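Marulanda library to stay open until 8pm from August

The public library in Marulanda will stay open until 8pm on weekdays from August, two hours later than at present, after the town council agreed to pay for the extra staff time.

Opening in the morning will not change. The children's room will still close at 6pm, but the reading room, the computers and the lending desk will all stay open for the full evening.

Rocío Ospina, the head librarian, said many people who work in the Trasier district had asked for later hours. "They finish their shift, get the bus and find the doors shut," she said. "Students have been telling us the same thing."

The council has set aside 2000 a month for the change — most of it for wages, with the rest going on lighting and cleaning.

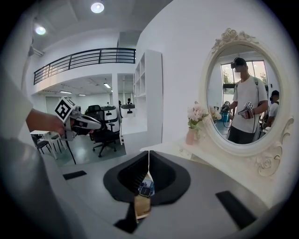
Will borrowers have to pay more?

Membership stays free for anyone who lives in the town, and the charge for late books will be the same as now.

Councillor Wilmer Flores voted for the plan but said he wanted to see how many people came in after 6pm before agreeing to keep it going next year. The council will look at the figures after four months.

Hortensia Muñoz, who runs the evening reading group, said it would move back to the library from the Fusetti café, where it has met for three years. The group is open to new members and no booking is needed.

The Sirnel branch, which is smaller, will keep its present hours. Books borrowed there can be returned at either building.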